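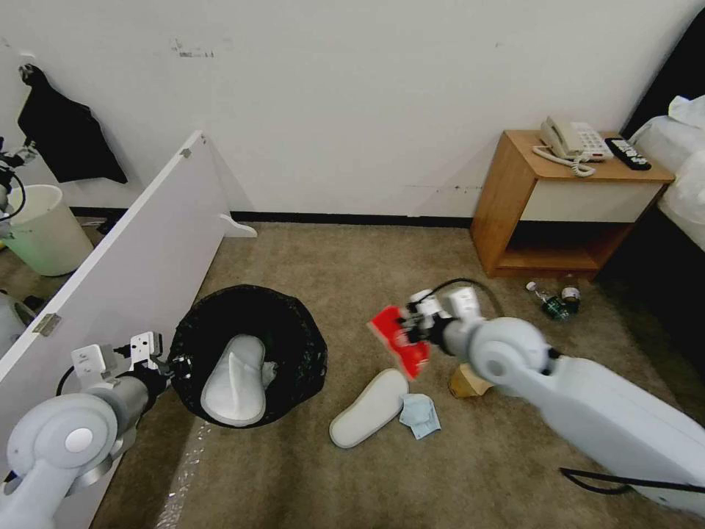
Notes for session 8: can a machine tidy a bedroom yet?

Right, short answer first: a bit, slowly, and I wouldn't leave it alone with your things. The longer answer is what we'll be chewing on today, so have these notes open while we talk.

I've picked clearing a floor because it sounds like the dullest job going (you've all done it half asleep!) and yet it's a proper headache to automate. Take a slipper in a bin and its partner lying on the carpet. Is the one in the bin rubbish? Is the other one? You and I would guess from what sort of slipper it is and whose room we're in. A machine has to be told, or has to have seen an awful lot of rooms.

Then there's the picking up. Boxes are kind: flat sides, corners, they stay the shape they were. A crumpled cloth is horrible, it has no obvious place to hold and it changes the moment you touch it. Bottles roll. A thin bit of card flat on the carpet gives the fingers nothing to get under, and bin liners flop over the rim just where you want to drop things.

For the sums later on, we'll use my Ladonum worksheet. Say a Grilia arm manages 90 good pick-ups in every 100. Lovely! Now ask it for 15 items in a row with no slips and work out the chance of a clean run. Most people guess far too high, me included the first time I did it.

The Drakos reading from June is still worth a look, mainly the part on two-armed work. Skip the bit on factory lines unless you fancy it – parts there come up in the same place every time, and bedrooms don't do that.

Before next time: clear your own floor, time it, and write down every decision you made along the way. Bring the list with you. The Irnik exercise starts from it, and it's 65 minutes long, so bring a drink too.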